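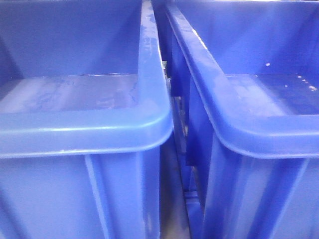

*Storage bins at the Boltthorpe site.*

# About Gulcombe

Gulcombe is a materials handling business. We receive, sort, repack and dispatch small parts and consumables for manufacturers who would sooner not hold the stock themselves. The work runs out of a single building at Boltthorpe, and most of it passes through reusable plastic bins at some point between the receiving dock and the truck.

The company began as a packing contractor. For a long time every bin was filled, checked and moved by hand. We now use robots for part of that work. This page sets out which part, and what it has meant for the people employed here.

## What the robots do

The robotic work is limited to bin handling and transfer: picking items, placing them, and moving goods between bins and trays. The programme is known internally as Sarnitz, after the first cell we brought into service. Each cell is built from ordinary equipment so that a person can take it over at any time. Working heights, bin sizes and label positions are the same on the manual benches and in the cells.

Robots are not used for receiving inspection, damaged goods, customer returns or anything that arrives without paperwork. These jobs depend on judgement and on talking to the supplier, and we have no plans to change how they are done.

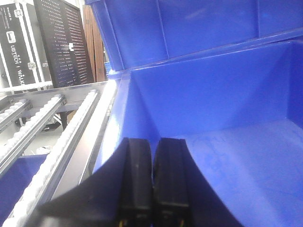 A cell is given a new task only after it has been through a trial period beside the manual line. The trial covers at least 100 cycles under supervision and is repeated in full if the bin type, the gripper fingers or the conveyor layout is altered. Results are recorded by the shift team and reviewed with the engineering group at Rutkowska, our integration partner, who maintain the control software and hold the drawings.

A task that fails its trial goes back to the manual line. Several have. Thin bags and nested parts are both currently packed by hand, and the cell schedule is planned around that.

## What has changed for staff

The largest change is in lifting. Before Sarnitz, a packer on the main line could expect to handle some 3000 items in a shift, much of it at a reach. The repetitive part of that load is being moved to the cells as each task is approved. Packers now spend more of the day on set-up, checking and exceptions.

Job titles have changed as a result. We have nine cell operators, all of whom were packers or forklift drivers here before the programme began. Operators start and stop the cell, clear faults, change fingers and sign off each batch. They are paid at a higher grade than the packing line, and the grade stays with them if they are rostered back to manual work.

Training is done on site and in paid hours. The first stage covers safe entry, isolation and restart. The second covers fault finding and basic calibration. An operator works with a second person until both stages are signed off.

Some things have become harder. Operators report that monitoring is more tiring than it looks, particularly toward the end of an afternoon shift. We have responded by rotating people off the cells every 2 hours and by scheduling bench work in between. Noise from the conveyors was also raised, and roller maintenance has been moved forward in the service plan.

## Bins and housekeeping

Reusable bins save a good deal of cardboard, but they need looking after. Dust, label residue and small debris cause more trouble for a camera than for a person, and a bin that a packer would use without a second thought may be queried by the cell. Our inspection standard was rewritten with this in mind.
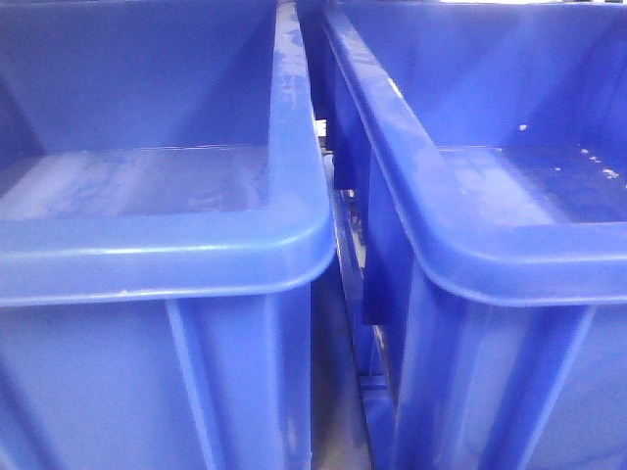 *Two bins side by side, with white specks on the floor of the right-hand one.*

The standard asks for a visual check of the rim, walls and floor before a bin enters a cell. Loose material is removed. Surface scuffing is accepted if the label area is readable. Cracked rims are not accepted, and the bin is withdrawn for recycling. Any member of staff may reject a bin, and the cell operator's decision is final for that shift.

Metal trays and bench tops follow a separate schedule. Polished surfaces reflect the bins and the overhead lights, and reflections have been a regular cause of misreads during trials.
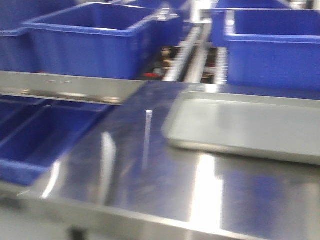 Lighting is therefore treated as part of the cell and is not adjusted without a note in the log. The same applies to moving bins, trays or benches from their marked positions.

## How decisions are made

Proposals for new automated tasks come from the floor as often as from management. Each is assessed for safety, for its effect on rosters and for whether the work is tedious enough to be worth handing over. Cost is considered last. Staff on the affected line see the assessment before it is approved and may ask for changes.

No position has been made redundant under the programme. Where hours on a line have fallen, people have been offered retraining or a transfer within the building. The policy is written into our workplace agreement and is reviewed each November.

## Working with us

Customers who want to know how their goods are handled may ask for a site visit. Visits include the manual lines and the cells, and visitors are welcome to speak with operators. Closed footwear is required, and high-visibility vests are supplied at the front office.

Vacancies for packers, drivers and cell operators are posted at the Boltthorpe gate and on our jobs page. Experience with robots is not needed to apply.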